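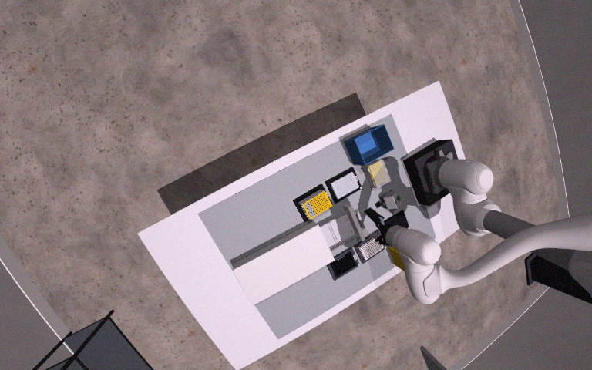
Figure 4. The table from overhead, with the gray work surface inside its white border.

Section 4: Setting Up Your Revstead Cutting Table

Welcome back! If you have followed the first three sections, your table is standing on its own legs and the hardware bag is (we hope) empty. This section takes you through leveling the table, laying the cutting mat and getting the surface ready for your first piece of fabric. Set aside an unhurried hour for it, preferably in daylight, when small gaps and slopes are much easier to spot.

You will need:
The hex key from the hardware bag
A spirit level, the longer the better
A soft, lint-free cloth
The felt pads from the Tetteh accessory pack
A yardstick or metal rule
A helper, for step 2 only

Choosing a spot

Most people push a cutting table up against a wall, and if your sewing room is small you may not have any choice. If you do have the room, though, please try it out in the open for a week or so. You will be able to walk all the way around a quilt top without sliding it, and a long curtain panel can hang over both sides while you trim the middle. Allow at least 20 inches of clear floor on every side you plan to stand at. The table doesn't have to sit square to the walls, either. Quite a few of our customers end up with theirs at an angle, so the light from the window falls across the cutting line and their own shadow stays out of the way.

Stone, tile and concrete floors are firm and good to cut on, but they are rarely as flat as they look. Carpet is flatter on average and a good deal softer, and the feet will go on sinking into it for the first few days. Either is fine. You will just want to come back to the leveling steps after the table has settled.

Leveling the table

1. Screw all four leveling feet fully in, clockwise as seen from below, so that you are starting from the lowest setting.

2. With your helper at the other end, lift the table and set it down where you want it. Lift, please, and don't drag.

CAUTION: Dragging the table sideways can bend the threaded part of the feet. Bent feet are not covered by the warranty.

3. Lay the spirit level along one long side and look at the bubble. Find the low end and unscrew the foot there, one half turn at a time, until the bubble sits between the lines.

4. Do the same across each short end. You will probably find that fixing one direction puts the other slightly off, and that is quite normal. Go around again until you are happy.

5. Press down firmly on each corner in turn. If the table rocks, the foot diagonally across from the corner you are pressing is usually the one to adjust.

6. Tighten the locking nut on each foot with the hex key until it is snug. Fit the felt pads now if you have a hard floor.

Note: If you run out of thread on any foot before the table is level, stop there. The Grarcombe riser set (part 301) adds 2 inches of height and fits all Revstead tables. It is also a kindness to your back if you are on the tall side.

Laying the mat

The mat travels rolled up, and it will want to stay that way. Unroll it on a clean floor with the printed side down and leave it overnight in a room at normal temperature. We know this is hard when you are itching to get started – but a mat that goes down with a curl in it will lift at the corners for months.

7. Wipe the tabletop with the dry cloth. A single grain of grit under the mat will make a bump that your rotary cutter finds every single time.

8. Place the mat on the table, printed side up, and slide it until the border is the same width along both long sides. Check with the rule at each end.

9. Peel the backing from one adhesive corner tab, press the mat down over it and hold for a slow count of 20. Repeat for the other tabs.

10. Smooth the mat from the middle outward with the flat of your hand.

CAUTION: Never iron on the mat, and don't rest a hot mug, a glue gun or a freshly pressed seam on it. Heat warps the surface and it can't be flattened again. Direct sun through a window will do the same thing, only more slowly, so draw the blinds on summer afternoons.

Your first cut

Start with a piece of plain cotton you don't mind wasting. Fit a new blade, line the fold up with one of the printed lines and cut away from yourself with steady, even pressure. The fabric should part cleanly from end to end. If there are threads holding on in the same place each time, run a fingertip over the mat there and feel for a dip or a bump, then go back to step 7 if you find one.

Close the blade guard every time you put the cutter down, even for a moment, and even if you are only reaching for a pin.

Checking again later

Once the table has been in use for two weeks, go through steps 3 to 6 once more. After that, twice a year is plenty, or whenever you move it. Wooden floors shift a little when the heating comes on, so December is a good time for one of those checks.

For fitting the Nullov thread rack and the side shelf, turn to Section 5.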